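Hakasden Two-Arm Table Unit: Set-Up Guide
Section 4. Before you run a put-away chore

The unit can pick up and place light things on its own. It still needs a person nearby for drawers and anything it has not handled before.

1. Switch on both arms. Wait for the green ring at each base.
2. Set the speed to 100 for the first run. Do not go above 200 until the chore has finished cleanly.
3. Place the drawer cabinet between the arms, within reach of both.
4. Lay out the items with space between them.
5. Select the chore in Parkov and press Start.

Note: Items may weigh up to 700 grams.

CAUTION: Keep hands off the table while the arms are moving. 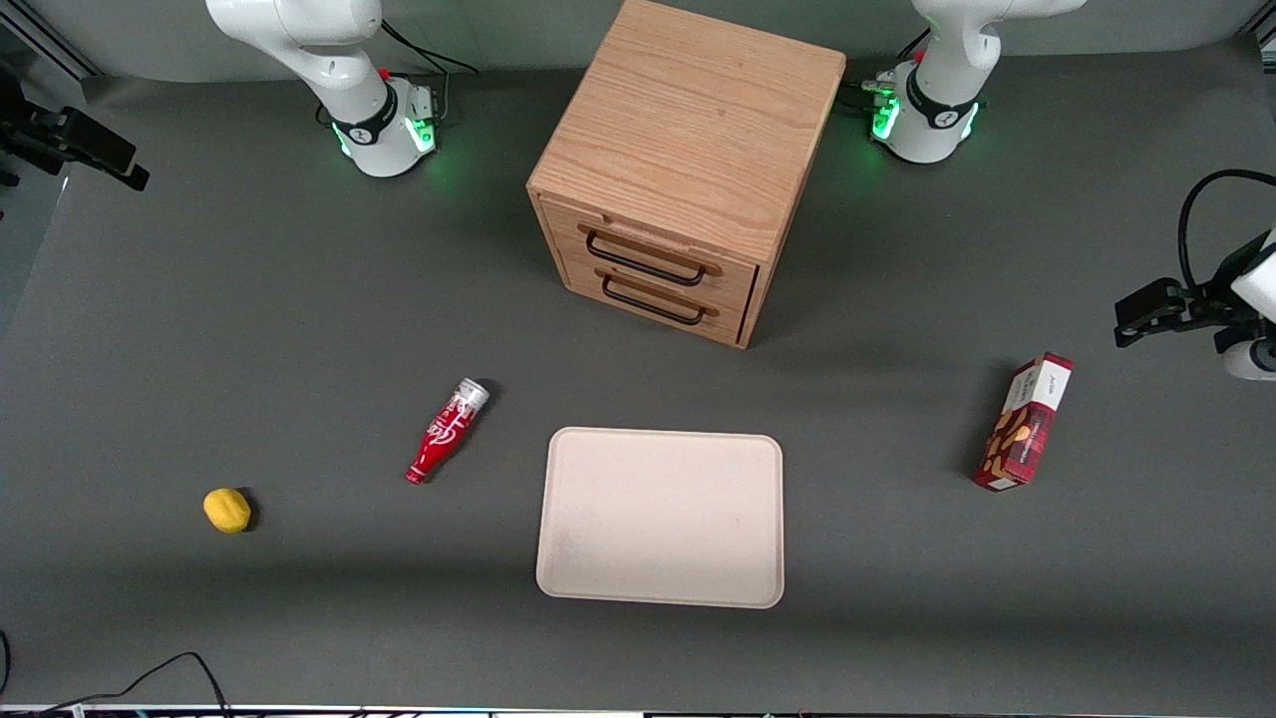 Can I leave it to tidy up while I am out?
Stay in the room for now. The arms can drop an item or stall on a drawer, and they will not always try again.

6. When the chore ends, press Stop before you clear the table.

Fault 2589 means a drawer did not open. Open it by hand and go back to step 5.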